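RET 214: Store Operations
Handout 6: The beverage shelf and the hand basket
Iresha Kumarasinghe
Revised 7/20/26

Bring this to the practical. Last term I printed 30 copies and recovered 24 from the floor, so please write your name on yours.

1. Where we left off

Handout 5 ended with the shopper standing in front of the drinks, which is where most shoppers stop thinking. They know they want something cold, green or cheap. Your job is to see that whatever they reach for is facing them, is standing up, and will come off the shelf without bringing its neighbors along.

Terms you need for this unit:

Facing: one product width at the front of the shelf. Two identical bottles side by side are two facings. Two identical bottles one behind the other are one facing and some stock.

Lip: the raised strip along the front edge. Clear is usual, so the label can be read through it. It will stop a bottle from sliding. It will do very little about a bottle that has decided to lean.

Pull: taking one unit from the front. A clean pull leaves the row as it was.

Leaner: a bottle resting at an angle. Leaners get counted as faults on the audit sheet even when you personally find them charming.

2. Bottles, and why they misbehave

A soda bottle is tall and narrow and sits on a small base. On a glossy black shelf it looks expensive and slides like a hockey puck. The Stullcombe store used matte liners for years, then went to gloss after a refit, and its February audit recorded 209 leaners where the previous one had 248. I have been asked whether this proves gloss is better. It proves that the second auditor went home early. Read your sources.

Water bottles and soda bottles don't have the same shoulders. When you mix them in one row, the label heights stop matching and the eye goes straight to the odd one. Some planograms do this on purpose. Most of the time it was a shopper putting something back.

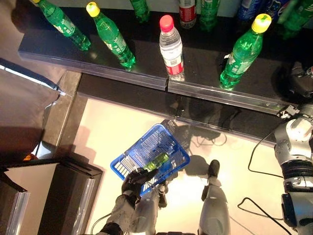
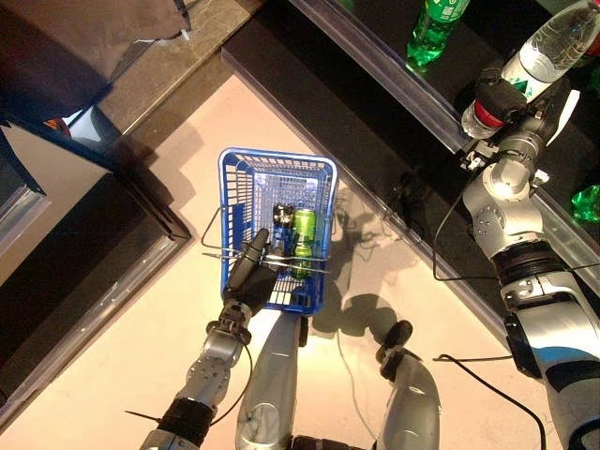
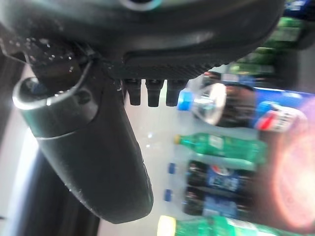
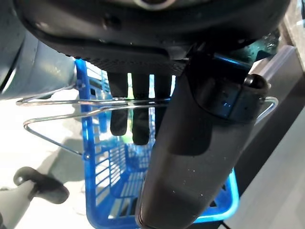 3. The basket

The hand basket is the least respected fixture in the building. It costs little, gets kicked, and decides how much a person buys on a short trip. A shopper with a basket keeps going until it hurts. A shopper without one stops when both hands are full, and then has to open a door with an elbow.

Wire handles fold flat for stacking and come together in the middle for carrying. They also swing, and on a basket with two or three things in it they will swing into whichever one is glass. Plastic handles are kinder to the fingers and break sooner. Jernow and Barua will both send you a catalog in which their handle is the comfortable one.

Loading, for the practical:

Heavy things go low and toward the middle.
Bottles lie down unless the basket is full enough to hold them up.
Cans go lengthwise, against something.
Set the basket level before you put anything in. A tilted basket collects everything in one corner and then wants to turn over.
Fold the handles outward before loading. You will forget this.

4. Reading a row in ten seconds

Stand one step back. Look along the caps first, then the labels, then the lip. Caps out of line mean leaners. Labels turned away mean somebody restocked in a hurry. A gap at the lip means a pull that hasn't been filled from behind.

Write down what you see before you fix anything. Every year half the class tidies the shelf and then has nothing to report.

5. For next time

Read the Evemano case in the packet, skipping the appendix on shopping carts, which is long and bitter. Then visit any store you like, choose one drinks shelf, and draw the front row as you found it. Mark facings, leaners and gaps. Stick figures are fine for bottles. Do not rearrange the store's stock. I had a phone call about this.

Sketches go in the tray outside my office. The other tray is for Accounting, and they don't give things back.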